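**FOR IMMEDIATE RELEASE**
Thursday, January 9, 2020

# Akance opens online network security course bundle, 60 percent off through end of month

Akance, the online training company, today put its full network security library into one bundle. Eight courses. One price. 60 percent off if you use code REKSKA60 at checkout.

The bundle is called Rekska. Meant for people who run a network at work but were never properly trained for it: office managers, school IT staff, the person who got handed the router password and a good luck. No prior certifcation needed. Comfort with a command line helps in the later courses, and there's a short refresher in course one.

What's in it:

- Firewalls and filtering, start to finish
- Wi-Fi security for small offices
- Reading packet captures
- Passwords, logins and two-step sign-in
- VPN setup and upkeep
- Backups and ransomware recovery
- Logging and alerts
- Writing a security policy people will read

34 hours of video total. Watch in any order. Lifetime access, including updates. Captions in English on everything, Spanish captions coming in June. 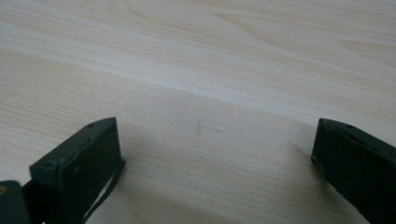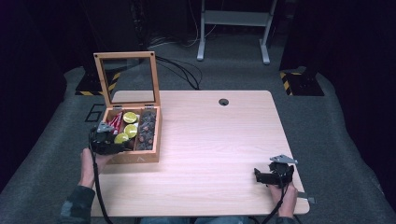
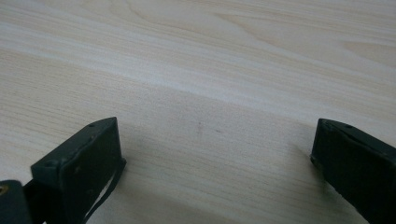
Every course ends with a lab. Labs run in the browser through Nandelel, the Akance practice platform, so no second machine and nothing to install. Students get a small pretend company network with things wrong with it. Find them, fix them, submit. Feedback comes back the same day on weekdays. Labs can be reset and run again as many times as you like.

"We kept hearing from customers who bought one course, then came back a week later for the next one, full price each time," said Lorna Cruzado, head of courses at Akance. "Seemed silly. So we put them together. The backup course is the one I'd start with, most small offices haven't tested a restore in years."

Also new: a completion certificate for the whole bundle. Pass all of the labs and it's issued automaticaly, as a PDF with a link an employer can check. The certificate is from Akance only, it does not replace any outside exam.

**Teams**

Group pricing starts at five seats. The first 100 teams to sign up get a free one-hour setup call with an instructor. Seats can be moved from one employee to another once, no charge. Teams already using the Ikonen sign-on service can log in with their existing accounts. Other sign-on options are being tested, no date yet.

**Fine print**

Code is good through January 31. One use per customer. Can't be combined with student pricing. Refunds within 30 days if no certificate has been issued. Current customers who own any of the courses get credit for what they paid, email support before you buy, not after.

**Press contact**
Lorna Cruzado, Akance
Review logins on request, allow one business day

###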